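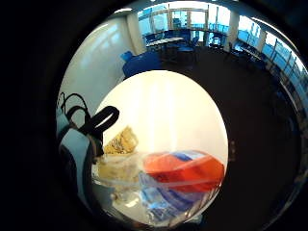

Exposure on the hand-held gripper camera drifts as soon as the tool goes over a bin. Reported by Kadri Sakalauskas after the second round of the Moltorano comparison in the lounge. Auto exposure was on, gain limit at 70, lens as delivered. With the tool over the opening, the pale inside of the bin comes up very bright and the rim and floor go nearly black, while the windows at the back add more light. The red-orange item and the gold-yellow wrapper still separate well enough to label. The clear plastic bag is the hard one, and the grasp planner keeps picking the blue piece inside it as a separate object.

Steps tried:
Gain limit down to 8. Rim darker, bag no better.
Fixed exposure. Better inside the bin, but the furniture behind is lost and tracking resets on the way out.
Swapped to the Carretero lens from the spare kit. Same result, so the lens is ruled out.

Reply from Calum MacKinnon: Leave exposure fixed and meter on the center only. The setting is under Camera, second tab. Tracking should hold if you raise the feature limit in the same place. Please send the log from the next run.

Kadri: Done. Tracking held on 5 runs. Bag still splits in two. Leaving this part open.

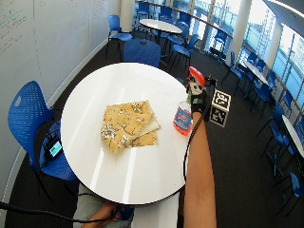

Second item on the same ticket, glove controller. Finger angles freeze for a moment when the thumb and index finger close on something small. I see it most with bottle caps, like the red one held over the little bottle with the blue label, and never with the folded flatbread next to it. The cable was my first guess, so I now hold the slack in my left hand to keep it from pulling at the glove. Freezes are less frequent but not gone. The cube with the square markers stays where it is for both tools so the Siko arm gets the same reference.

Calum: Recalibrate with the hand closed as well as open. The default routine only does open. If it still freezes, change the cable before you change the glove.

Kadri: Closed-hand calibration done, 2 freezes in the next session. New cable requested from Roswitha Lenz.

Status: waiting on part.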